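Can a machine clear my kitchen table yet?

January 2023

I have a kitchen table that is never clear. There is always a cup on it, usually two, plus whatever fell out of somebody's pockets. So when I got the chance to spend an afternoon at Stuvero, a small company that is trying to teach robot arms to do dull jobs around the house and the stockroom, I had one question ready before I got my coat off. When can I have one?

"You can't," said the engineer who met me at the door. She laughed, but she meant it. "You could have one tomorrow if you wanted it to pick up the same cup from the same spot all day long. You want it to clear a table. Those are different jobs."

She has been at this for 4 years, and before that she worked on packing lines, where a machine does one motion and does it forever. She still misses it a little, I think. "On a line, everything comes to you the same way up," she told me. "At home, the cup is behind the cereal, and somebody left a spoon in it. I never once had a spoon on the line."

We got coffee (from a person, I should say, and it was good coffee) and talked for most of two hours. I'd expected a sales pitch, and what I got was closer to a long list of complaints from somebody who loves her job.

Her biggest complaint is about videos. People send her clips of robots folding towels and ask why hers can't do it. She always wants to know how long the clip took to make and whether it's been sped up. "Look at the clock on the wall if there is one," she said. "I do that every time. Sometimes the hands are flying."

So what do they do all day? Mostly very small chores, over and over. Cups and blocks, cloths, lids, little bins. They keep a running log of tries, and on the day I was there the log for cup work stood at 1,896. I said that sounded like a lot. She said it sounded like a start. A toddler gets through that many in a couple of weeks, she figures, and a toddler is also learning to walk at the same time and doesn't need an engineer.

I asked why a cup is hard. It has no moving parts! It just stands there! She put hers down between us and turned it around a few times.

"Okay, where would you grab it?" she said. I took it by the handle. "Now there's no handle." I took it around the outside. "Now it's next to the wall and you can't get your fingers around." I stuck a finger inside and pinched the rim, which she seemed to have been waiting for. Going in over the rim is handy in a tight spot, she said, but the hand gets in its own way. A camera mounted down by the fingers sees a great view of the table right up until the moment you need it, and then half of what it sees is hand. 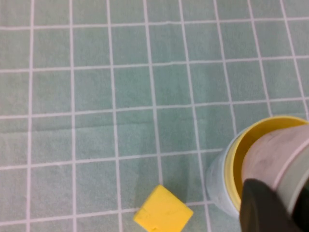
What the arm sees, and what it misses

The grid on the cloth is something people ask her about a lot, and her answer is that it's as much for the humans as for anything else. White lines on green make it easy for her to tell a coworker which square to put the block in for the next try. The yellow block is there as a second thing to deal with, and second things are where the trouble starts. One cup by itself on a cloth is a pretty fair test. Put a block close by and the arm has to mind its elbows, so to speak.

"It'll be perfect with the cup and then drag the block half across the table on the way out," she said of the bad days. "And it has no idea. You or I would feel that. We'd say oops."

Feeling is the part she kept coming back to. People pick things up mostly by touch, she says, and barely look. I tested this at home later by getting a mug out of the cabinet with my eyes shut, and she's right, it's easy. Then I tried it in ski gloves and knocked over the salt.

We moved on to stores and stockrooms, where I'd assumed things were further along. Some things are. Stuvero did a trial with Jastel, a housewares shop that wanted help putting returns back on the shelf. The trial ran through October. With boxed goods the arm did fine, slow but fine. With anything loose, a person had to stand there and rescue it, and the shop sensibly pointed out that the person could just do the shelving.

"That's the test I use now," she told me. "If somebody has to stand next to it, you haven't saved any work. You've made a new job, and it's a boring one."

Would she trust one alone in her own house? Not with dishes. She'd let it pick up toys off a rug, as long as the dog was out. She'd let it carry laundry if somebody else did the folding. Glass, no. Knives, she didn't even answer - she just looked at me.

I pushed her for a number anyway, because my table is a real problem. She said that if an arm could clear 50 ordinary tables in 50 ordinary homes, with no one fixing up the table first, she would start taking the question seriously. They haven't tried it. They'd like to get good at cups first, then cups with stuff in them, and she thinks the stuff will take longer than the cups did.

On my way out I carried my own mug to the sink, and hers too. She told me to leave the spoon in.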